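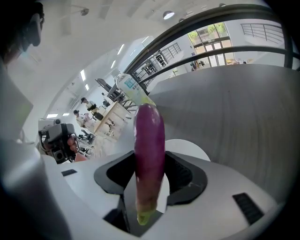

Figure 6.1. Wrist view from a hand-held gripper with an eggplant in grasp. Note how much of the view belongs to the tool itself.

Unit 6: Visual state estimation and gripper control from wrist cameras

Reading for this unit: Sutherland, course reader, chapter 6. The lab assignment is at the end of this handout. Code is in the Clamonach repository under unit6.

6.1 Setting up the problem

A policy learned from hand-held demonstrations receives a sequence of wrist images and must output two things at every step: a relative motion of the tool and a target gripper width. During demonstration, neither is read from a motor encoder. The tool motion comes from visual tracking and the width comes from the image. Errors in either estimate go straight into the training labels, and the policy has no way of telling a bad label from a good one.

We write the pose of the camera in the world at step t as T(t), a 4 x 4 homogeneous matrix. The gripper width is w(t), in meters. The action at step t is

a(t) = [ inv(T(t)) T(t+1), w(t+1) ]

The relative form removes the world frame. If the whole trajectory is expressed in a different world frame, the product inv(T(t)) T(t+1) does not change. Students should verify this by substituting G T for T, where G is any fixed rigid transform.

The action must also be expressed in the tool frame before it is sent to a controller. Let X be the fixed transform from tool to camera, obtained by calibration. Then the relative motion of the tool is

X inv(T(t)) T(t+1) inv(X)

A common mistake is to leave out X when the motion is mostly translation. The result looks correct until the wrist rotates, at which point the fingertips swing through an arc that was never demonstrated. Check the direction of X in your own code. Half of the errors in past lab reports came from using its inverse.

6.2 What moves with the camera

Figure 6.1 is a useful case for tracking. The white housing and the large gray-white surfaces on either side are part of the tool, and they take up much of the image. So does the eggplant, for as long as it stays in the grasp. The features that carry information about camera motion are farther away: the ceiling light panels, the railings, the glass doorway, the table.

Let a feature have image position u. Under camera motion, a static world point at depth Z moves by an amount that depends on both rotation and translation, with the translational part scaled by 1/Z. A point rigidly attached to the camera does not move at all. A tracker that accepts points on the housing will therefore see a large, mutually consistent set of features voting for zero motion. RANSAC does not protect against this. It finds the largest consistent set, and the housing may well be the largest.

The standard remedy is a static mask. The steps in the Lambrakis preprocessing script are:

1. Take a recording with large camera motion and nothing in the grasp.
2. Compute the per-pixel intensity variance over time.
3. Threshold the variance and close small holes.
4. Dilate the result by a few pixels to cover blur at the borders.
5. Store the mask with the camera calibration, under the same serial key.

The mask handles the housing. It does not handle the grasped object or other people. People are a different kind of outlier: each moves independently of the camera and of the others. Two are near the table in Figure 6.1, and a person much closer to the camera is holding a second gripper. These motions are usually inconsistent with each other, so robust estimation rejects them when enough background is left. When someone passes close to the lens, the background can shrink until too few points remain.

For the grasped object, use a second mask derived from the grasp region, active only when w(t) is below the open threshold. Do not enlarge the static mask to cover it. During the approach, that region often shows the nearest static surface, where parallax is strongest.

6.3 Far features and poorly observed translation

With most background points at several meters, small translations produce image displacements below the detection noise. Rotation remains well observed. The practical symptom is a trajectory with smooth orientation and jittery position. Inertial data helps over short intervals. Over longer intervals the accelerometer bias dominates, and the optimizer must be given near features or a known map.

In Kandberg the map is built first from a slow sweep of the room, and each demonstration is then localized against it. If localization fails, the segment is dropped. Do not interpolate across a lost segment longer than 2 frames. Interpolated poses look smooth and pass every filter downstream.

6.4 Width estimation and closing on compliant objects

The width w is a function of finger position in the image. Fit it once per device with the fingers at measured openings. A linear fit is adequate near the center of the range; use the quadratic term near the ends.

On a rigid object, the demonstrated width at contact equals the object width. On a produce item with some give, the recorded width is slightly less, and the difference encodes grip force in an indirect way. A position-controlled gripper will reproduce the width and get a similar force only if the object has similar size and stiffness. For this reason the Brenilora controller treats w(t+1) as a lower bound and stops closing when motor current reaches a limit:

if current > i_max: hold width
else: move toward w_target at v_max

Current is low-pass filtered before the comparison. The filter adds delay, so v_max and the filter cutoff must be chosen together.

6.5 Lab assignment

The data set for this unit contains 2838 frames, of which the first 1067 form the calibration sequence. Images and inertial samples carry separate clocks. Align them before doing anything else.

a) Build the static mask. Submit it as a single-channel image.

b) Run the tracker with and without the mask. Plot the inlier count and the estimated translation for both.

c) Shift the inertial timestamps by 100 milliseconds and repeat the masked run. Explain which part of the trajectory degrades first.

d) Derive the tool-frame action for one grasp segment and state your convention for X on the first line.

Reports are due at the end of April, by 5 p.m. Questions on the tracker go to Orestis Tzanetos. Questions on grading go to Hélène Sutherland. Plots without axis units will be returned unmarked.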